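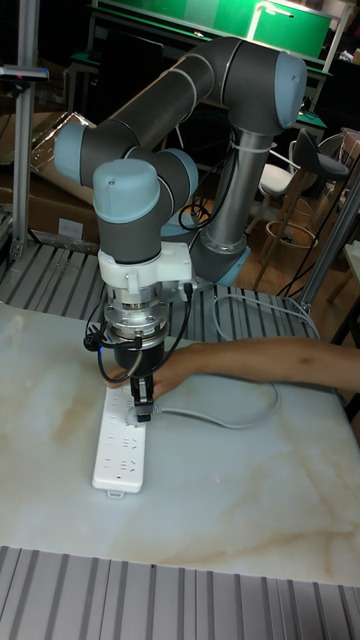
We got up to Brernholm in November for the rugby club's open day, and what a lovely, muddy afternoon it was! Donal Brennan, who coaches the women's side, walked us round the new pitch (still a bit soft at the far end) and then the stand, which holds 1000 and has proper cover at last.

The girls' sevens ran until gone three, with 20 minutes lost to a hailstorm, and Trastia beat the home side by a single try after a really scrappy second half. My niece had a go at the lineout session and hasn't stopped talking about it since. Tea and a bacon roll came to £6, and parking is behind the church.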